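A regra número cinco

Na oficina da Vilmont, a garra parava sempre no mesmo lugar antes de começar: aberta, por cima da borda do computador. 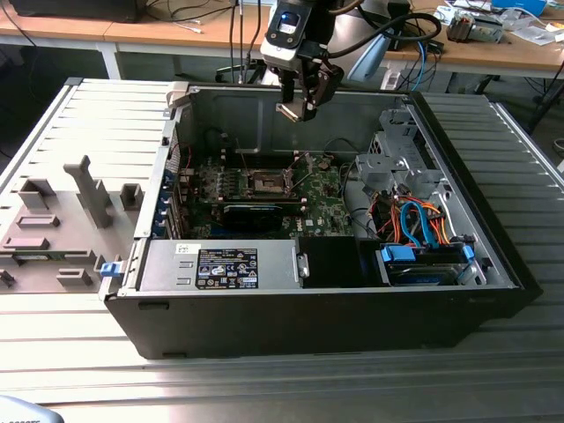 O braço sobre a torre aberta, com o painel lateral pousado à esquerda.

Mehrangiz Kermani tinha escrito as regras em agosto, numa língua que não era a da sua mãe, e por isso tinha escolhido frases curtas. Regra um: a máquina está desligada da corrente. Regra dois: a fonte de alimentação não se abre, nunca, mesmo se o cliente pede. Eram 13 regras no total. A quinta dizia: antes do primeiro movimento, uma pessoa olha.

– Olha para quê? – perguntou Urkel, o rapaz novo. – O braço tem a sua própria câmara.

– Olha para ver.

Ele achou a resposta fraca. O contrato com a Grenthorpe era de 2,000 computadores, e a pausa da regra cinco custava tempo em cada um. Urkel já tinha feito as contas num papel e o papel estava dobrado no bolso da camisa, à espera de um momento bom.

Mehrangiz inclinou-se sobre a mesa, com as mãos atrás das costas, como exigia a regra quatro. Viu o soquete do processador vazio, a alavanca levantada. Viu os cabos azuis e cor de laranja junto da gaiola dos discos. Depois olhou para a folha de serviço, que dizia: retirar o processador.

– Lê-me esta linha – disse ela.

Urkel leu. Depois leu outra vez, mais devagar, e olhou para o soquete.

– Mas não há processador.

– Não há. E o braço, o que vai fazer?

Ele pensou na garra a descer, a fechar os dois dedos sobre os pinos ou sobre nada. No ensaio 380 tinha acontecido uma coisa parecida, e o senhor Hosseinzadeh ainda falava dela ao almoço.

Mehrangiz riscou a linha, escreveu a correção ao lado e assinou. Passou a caneta ao rapaz, porque a regra seis pedia duas assinaturas. Ele procurou um apoio para escrever, tirou do bolso o papel dobrado e pôs-o debaixo da folha.

– O que é isso? – perguntou ela.

– Umas contas – disse Urkel, e assinou.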